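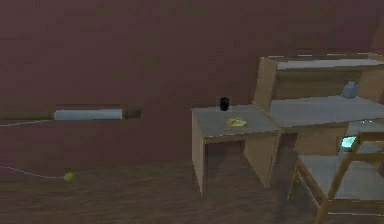 Color and Light in Rooms
Handout 4, Introduction to Interiors, Zultton Evening College

Welcome back, everyone. Last time we spent so long on samples and swatches that we never got to lamps, and I promised we would start there, so please have your room sketch from the Brokley exercise in front of you (a rough one is fine, mine certainly is!).

1. Why paint changes its mind

A paint chip has no color of its own in the dark. What we see is the part of the light that the surface sends back to us, and if the lamp doesn't give out much red to begin with, a red wall has very little to send. Deep reds and maroons are the ones that surprise people most. Under a warm bulb they glow, and under a cool tube they can drift toward brown or plum. Pale grays wander too, only more quietly, and you may not notice until the sofa arrives.

Two terms to keep straight:

Color temperature is how warm or cool the light itself looks, given in kelvins. A low number is yellowish, a high number bluish, which feels backward to nearly everybody the first time.

Color rendering is how faithfully the light shows colors, on an index that tops out at 100. The two lamps we compared in class were rated 70 and 81, and I think most of you could tell them apart on the fabric well before I read out the labels.

2. Light that bounces

Light picks up color from whatever it lands on and carries a little of it along. A brown floor warms the lower part of a white wall, and a strong wall color will tint the ceiling above it. When you plan a room, then, look at the big surfaces together – floor, walls, ceiling – before you fuss over cushions. Dark surfaces also swallow light, so the same lamp does less work in a dark room than in a pale one.

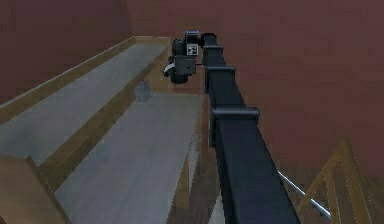 3. For next time

Paint a card with your chosen wall color, two coats, and let it dry overnight. Look at it in the morning, at noon and under your own lamps, holding it upright against the wall. Write down what you see each time, in plain words. "Muddy" is a perfectly good word.

Please also read the Longo chapter on daylight, all 40 pages if you can manage it, though page 9 onward matters most. The Virnthorpe house plans will be handed out in May, and you will want your cards with you when we color them in.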